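What We Throw Out at Lunch: A Food Waste Study at Plirkgate School

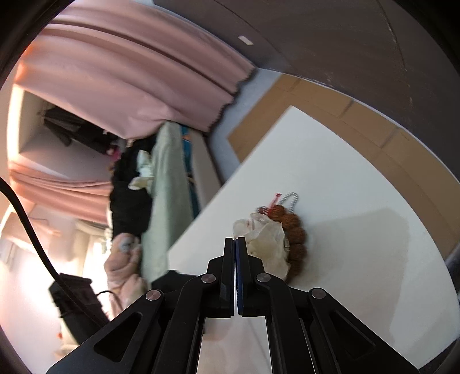 The white tabletop, with the two black jaws almost closed.

Project report by Nasrin Pakzad and Wagner Batista
Advisor: Mr. Ahmadpour

Why we picked this topic

Both of us eat in the cafeteria every day, and both of us have scraped a good half plate of green beans into the bin while feeling a little guilty. When Mr. Ahmadpour asked for project ideas back in August, we wanted something we could study without leaving the building, and lunch seemed like the friendliest place to start. We were hungry most of the time anyway!

What we did

We weighed the leftovers from first lunch on 6 school days. The kitchen manager, Mrs. Ghorbani, let us set up two bins by the tray return, one for food and one for napkins and wrappers, and she was very patient with us when we got in the way of the dish line (which happened more than we would like to admit). Each bin was weighed empty first, and then again after the last tray came back. We also handed out a short survey in homeroom and got 159 of them back, a few with drawings of pizza on them.

What we found

Over the whole study, students threw away 115 pounds of food. Vegetables were the biggest part of it, followed by bread and then fruit. Whole apples with one bite taken out of them were so common that Wagner started giving them their own line in the notebook. Soup day had the lightest bin, although we only had one soup day, so please don't read too much into that.

On the survey, the most common reason for leaving food was running out of time. We had expected "I don't like it" to win easily. Plenty of people also wrote that they would take a smaller serving if they were allowed to ask for one – and Mrs. Ghorbani told us they have always been allowed to ask.

Problems

Milk was hard. We poured it out on the first day and left it in the cartons after that, so our drink numbers are not included. Our scale also reads only to the nearest half pound.

Next steps

We would like to put up a sign about small servings and weigh the bins again with second lunch included. Farzad Rashti has offered to help with the lettering.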